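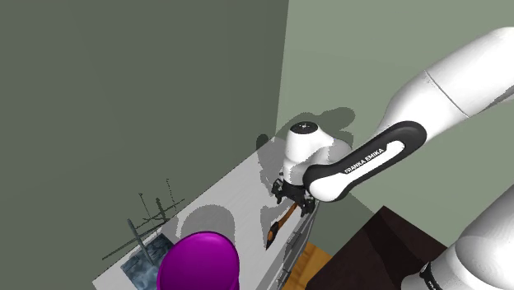
*Robot arm above a light gray countertop (computer rendering)*

## How to Request a Change to a Booked Trip

Clients of Golley Travel may change a confirmed itinerary up to 19 days before departure.

1. Locate the booking number on the first page of the confirmation.
2. Complete Form 561, listing every traveler affected.
3. Send the form to the Horinen office by email or mail.
4. Review the revised quote and return it signed within 2 business days.

Park tickets and dining reservations are changed separately. Requests received after 11 a.m. are processed the next business day.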